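14 Comments
SHARE

The Pretia Dance Theater will open its season in June with a ballet about a parking garage, and it would like you to know that the garage is a metaphor. It would also like you to know that there is free parking.

"Yurt," a 100-minute work by choreographer Tarık Kozan, has its premiere at the Storolell, the former furniture showroom that the company has called home since its old theater was sold out from under it. The title refers to the round tent that one of the characters pitches on the top level of the garage after losing her apartment, her job and, in a long solo near the end of the first act, her ticket stub.

Kozan came to Pretia from Zokstead, where he spent nine seasons dancing princes and, by his own account, disliking most of them. He has made four short pieces for the company, including the one with the ladders, which some subscribers still bring up in the lobby. This is his first full evening.

"I wanted to make a ballet where no one dies of love," Kozan said during a rehearsal break. "One man is very upset about his car. That is as close as we get."

The score, for string quartet and two percussionists, will be played live from a platform at stage left. Much of it is slow. Kozan has asked the percussionists to use brushes for the entire first act, a request they have accepted with what the company's rehearsal notes describe as "good humor, mostly."
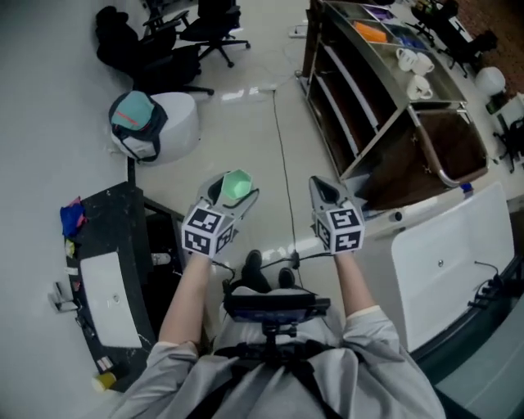 A smaller house, a bigger bill

The Storolell seats 442, a good deal fewer than the old place, and every one of those seats has a clear view of the stage except the handful behind the pillar. The pillar is holding up the roof and will be staying. Seats behind it are sold at half price and have developed a following among people who like to listen to the music and fall asleep.

Fewer seats means more performances. Pretia will give "Yurt" nine times, up from the usual five, and dancers will rotate through the lead roles. Two women share the part of the Tenant and three men share the Attendant, who spends most of the evening in a booth and then, in the last ten minutes, has to do nearly all the jumping.

Ticket prices have gone up as well, though the company prefers to say that they have been "rebalanced." The best seats are now $111. The balancing appears to have gone in one direction.
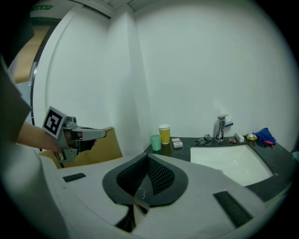
Hand-held gripper with a square black-and-white marker on top.

Longtime patrons may be relieved to hear that there are pointe shoes. Kozan uses them in the second act, when the residents of the garage hold a party on level three and everybody suddenly remembers their training. The section runs 22 bars longer than it did at the spring preview, where it got the loudest applause of the night and where the lights also went out for a moment. Kozan liked the blackout so much that he has kept it. The fire marshal has been told.

The spring preview drew almost 300 people, a healthy crowd for a work that was then half finished and had no ending. Audience members were handed cards and invited to suggest one. Kozan read all of them. Several proposed a wedding, one proposed a flood, and one asked whether the company might consider "Giselle."

It might. The rest of the season is kinder to the nervous: "Giselle" in the fall, a holiday program with the children's school, and a mixed bill in late winter that brings back the ladders for one night only. The company says demand for the ladders has been stronger than the mail suggested.

Casting for "Giselle" has not been announced, and the dancers are being careful to look as if they aren't wondering about it.
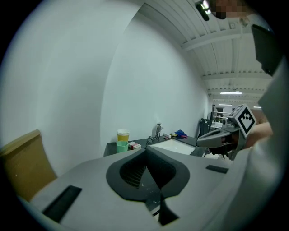
A second gripper reaches in from the right, its dark gray finger over the table.

Back in rehearsal, the present worry is the tent. The first version took four dancers and most of a waltz to put up, and it leaned. A second version goes up faster but makes a loud snap, and Kozan is deciding whether to hide the noise under the percussion or let the audience have it. The percussionists have offered to put down their brushes for the occasion.

Kozan will give a talk before each evening performance, starting at 6:45 p.m. in the upstairs lobby. The talks are free with a ticket and are expected to last 20 minutes, although the one he gave before the preview ran past curtain time and had to be finished from the aisle.

Single tickets go on sale at the Storolell box office at 10 a.m. on the first day of the month. Subscribers may exchange their seats until then. Requests to be moved away from the pillar are being handled in the order received.

37 Shares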